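Friday, December 1, 2023

Gripper comparison, second bench

Mulligan linkage fingers against the older Hurometti pads, both as hand-held pairs. Same controller settings for both, 400 Hz on the jaw encoder, log interval left at default. Finbarr Ó Riain set the closing force last week and I did not touch it.

Morning went to encoder zero. The left unit reads 7 counts high when fully closed, the right unit reads clean. Entered the offset in the config file instead of reshimming. It will need a proper fix before January, when the Wokville bench wants both units back.

Footwear first. Foam clogs are easy for either finger: pinch one wall of the opening, lift, set down. The Hurometti pads leave a dent that recovers slowly. Flip-flops are harder. By the strap they swing, by the sole edge they want more jaw opening than the pads give at a low approach angle. The ridged fingers held the sole edge at every angle I tried, so long as both fingertips were past the edge before closing.

White stand second. It is wide and smooth, and the rim is the only decent feature to grip. Closed fingers are also useful as a pusher against the panel. Slip on the flat face is bad with both types. I tried a strip of silicone on one Hurometti pad and it came off on the third attempt.

Cable drag is still a problem. With the two units facing each other the cables run down past the wrists and catch if I turn the left one outward. Asked Holora for a right-angle connector, no reply yet.

Total jaw samples flagged as out of range: 2,986, nearly all from the left unit before the offset went in. Dropped them.

Both hands over the clogs, then a view from one of the grippers at the white panel: 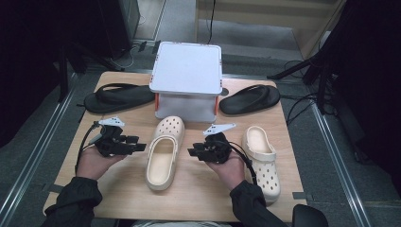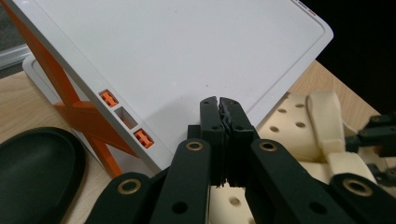
To do Monday

Repeat the flip-flop set with the jaw limit at 73 mm. Swap left and right units to see whether the zero error follows the unit or the cable. Check the screws on the marker plates. Ask Finbarr for the force log, the raw one. Order silicone with adhesive backing.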